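Ticket 604: second arm for Clurnadbridge cell, purchase on hold
Opened by: Kgomotso Cele
Status: waiting on supplier
April 2023

Request
Confirm gripper and mounting before the order goes to Follach. Budget line is 4,000. The Follach quote is 3,000 without gripper, pedestal or delivery.

Log
1. Quote checked against the Steyn price list. Pedestal missing from both. Asked Follach for a revised total.
2. Breteo layout file loaded in the simulator. Arm fell through the pedestal at start-up. Collision mesh was switched off in the import settings. Switched on, reloaded, fault cleared.
3. Tabletop test set loaded: bowl, mug, pen, disc, teapot, books. Two-finger gripper brought down close to the tabletop, nothing held. Shadow edges render jagged; logged as low priority, no effect on the purchase.
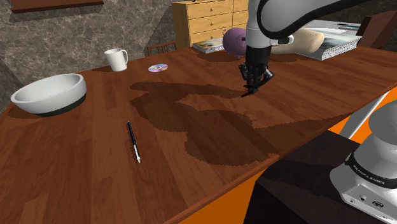 4. Reach to the teapot at the far end still to be run. If it fails, the pedestal position changes and the floor plan must be reissued.

Next action
Follach to send revised total with pedestal. Order moves to October if it exceeds the budget line.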